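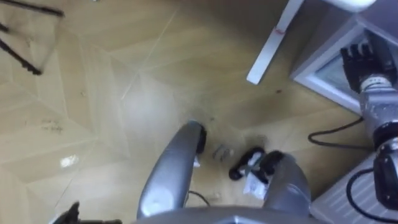

Two arms over a patch of floor with a black strap, white wrapping and a few small metal pieces. Photo: Urar

Urar says its new planning software can let a two-armed robot tidy a floor it has never seen before. The company put out the release in January along with a short paper, and the claims deserve a slower read than they have been getting.

The software, called Ludaris, takes the view from the robot's head, picks out what is lying on the ground and decides which arm should go for what, and in which order. Older systems usually need a list of known objects first. Ludaris does without one, according to Hauke Görtz, who leads the planning team.

"We don't tell it what a strap is," Görtz said. "It finds something it can grip and works out a path."

Urar reports 1,000 test pickups, with more than 900 counted as successes. The paper is less clear on what a success was. An item lifted and then dropped on the way to the bin still went into the winning column, a detail that sits in a footnote. And 400 of the runs took place in the same room, under the same lights, which makes "never seen before" a generous way to put it.

Small metal parts and thin wrapping are the hard cases for this kind of work. Parts like that barely show up in depth data, and wrapping changes shape once a gripper touches it. The paper gives no separate score for either. Asked for one, Urar said the numbers were "being prepared."

Siyabonga Shezi, who writes motion planning code at rival firm Custico, said the arm selection looked good -- the two limbs rarely block each other in the clips -- but he wants to see the failures. "Give me the 18 worst runs, uncut," he said. "I'd learn more from those than from the whole video."

Urar also says the planner recovers by itself after a missed grasp. The clips it released include no missed grasps.

A test version of Ludaris is due to go to a small group of labs this spring. Urar has not named them or given a price.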